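Transcribing the Saarinen letters, part four

I got through another folder on Wednesday. It holds the letters Helmi Saarinen wrote to her brother after she moved to Prumstead, 43 of them, mostly in pencil. The library's finding aid lists 90, so the rest must be in the second box.

Her spelling changes from page to page and I am leaving it as she wrote it. Where a word is lost in a fold I put a question mark in brackets. Victor Shirima read my first batch against the scans and caught two wrong months, both March for May.

Letter 718 in the catalog is filed under the wrong sender. I wrote to the reading room about it and have not heard back.

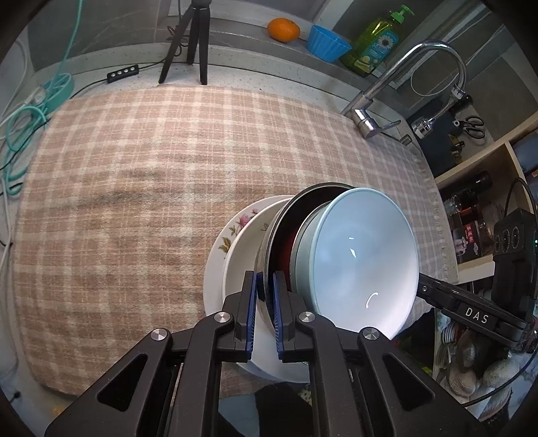
Can I quote from the transcripts in my own family history?

Short passages are fine with a credit, but for a whole letter you need to write to the library first.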